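Handout 2: Keeping a Desk, Keeping a Schedule
Office Practice, evening section. Revised 6/19/22

Last time we covered the filing cabinet, and those of you who stayed awake will recall that it holds paper. Tonight is about the desk itself and how its state affects the work that gets done on it.

Bednárik's old rule was that anything you haven't touched since February goes in a drawer. He also kept a sandwich drawer, so use your judgment. For the exam, know the difference between storage (things you may need) and staging (things you need today). Pens are staging. The manual for a fax machine is neither.

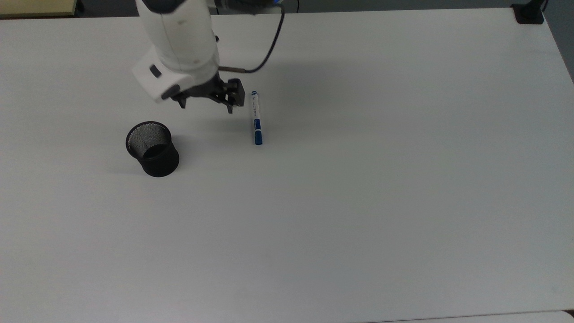
The Drelau office study logged 917 interruptions over 10 working days. Of these, 147 were people looking for something to write with. Radek Hubáček, who ran the study, lost his own pen twice during it and counted himself both times.

Scheduling works the same way. Put the fixed things down first – meetings, deadlines, lunch – and see what is left. Usually it's less than you promised your boss.
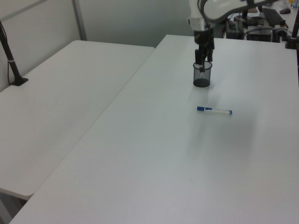

A to-do list longer than one page is a diary. Cross off, carry over once, then drop the item or do it.

Reading for next time: Janka Čierny's chapter on shared calendars, pages 2 to 10. Skip the part on color coding unless you enjoy that sort of thing.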